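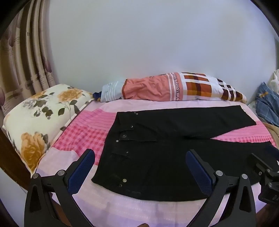 I've read the whole of the thread on the away kit now and I think two separate matters have got mixed up. One is what the players wear on the pitch, which the league does have rules about. The other is what people wear to travel in, which it doesn't. Black jeans like those, with a button fly and a row of rivets down the front, are perfectly all right on the coach and in the clubhouse afterwards. They are no good for warming up in, and I'd ask anyone who turns up in jeans to bring tracksuit bottoms as well. That is as far as I want to go on clothes. The rest of this message is about the Trikdale fixture and the question of who plays in goal.

Walid Sleiman wrote:

> I don't see why we are taking 24 to Trikdale when only 16 can be named
> on the sheet. Last season eight people sat on a coach for two hours each
> way and watched from behind a rope. If the club is paying for the coach
> then fine, but we were all asked for money in October and I would like to
> know where it went.
>
> On the goalkeeping, I think it should be settled before we travel and
> not in the car park. Whoever is dropped will take it better if they hear
> it during the week. I also think the manager should say why. It was
> handled badly against Auer and we all know how that afternoon went.
>
> Lastly, is it true the kick-off has been moved? My brother plays for
> their reserves and he says half past one.
>
> Walid

Taking these in order.

The coach has 24 seats and costs the same whether it is full or half empty. We book that size because the next one down doesn't have room underneath for the kit bags and the portable goals, which we need for the juniors' game beforehand. So the extra players aren't costing us anything. Nobody is obliged to come if they aren't in the 16. I would like the two who are on the edge of the squad to travel in case of a late withdrawal, and I will speak to them myself. Everyone else can please themselves, but let me know so that I can offer the seats to parents.

The money collected in October went into the general account. It was not a coach fund, although I can see how the wording of the message gave that impression, and I wrote it, so that is my fault. After the pitch hire and the referees were paid we had 3,553 pounds left. Out of that came 200 for the floodlight repair, which the insurance wouldn't cover, and another 200 as the deposit on the Prullumik tournament at Easter. We get the second 200 back if we withdraw by the end of January. I would rather we didn't withdraw. The full sheet is pinned up by the kitchen hatch and anyone who wants a copy can ask me for one.

The goalkeeper. I agree with Walid that it should be done before the day, and it will be. The team will be told at the end of the second training session and not later. I don't agree that the manager should have to give reasons in front of everybody. If a player wants to know why he has been left out he can ask, and he will get an answer in private. That is how it worked for years and I don't remember many complaints.

As to Auer, I was there and I don't think the choice of keeper had a great deal to do with it. We conceded three from corners and in each case their centre half was not picked up. The first one he had a free header from the edge of the six-yard box. The keeper could possibly have come for the third, but there were four men in front of him and the wind was behind the ball. What did go wrong was that the change was made after the warm-up, so the lad who started had spent twenty minutes feeding crosses to the other one and had hardly touched the ball himself. That won't happen again.

We have been working on corners since then. At the last session we went over to marking the near post with a man and putting two on their biggest player, one in front and one goal side. It leaves us short on the edge of the area and we were caught out by that twice in the practice game, so it needs more work. If you are one of the five doing the marking please come to both sessions before Trikdale, as it falls apart if one person doesn't know who they've got.

The kick-off. Walid's brother is right. Their pitch has no lights and the referee wants it started by half past one. The juniors are on at half past eleven. That means the coach leaves at nine from the usual place, which is the lay-by opposite Westex and not the Westex car park itself. They have asked us again not to leave cars inside the gates at the weekend. There is plenty of room along the side road if you get there by ten to.

Shirts will be the yellow ones, because Trikdale play in blue. Two of the yellow set did not come back after the last away game, the 7 and the 12. Could everyone have a look in their bags and in the wash. If they don't appear I will have to order new ones and it takes almost a month to get the numbers put on.

Shin pads are your own. I have one spare pair and they are small.

I still need a yes or no from the following: both full backs, and anyone who said "probably" at training. Replies to me and not to the whole list, please.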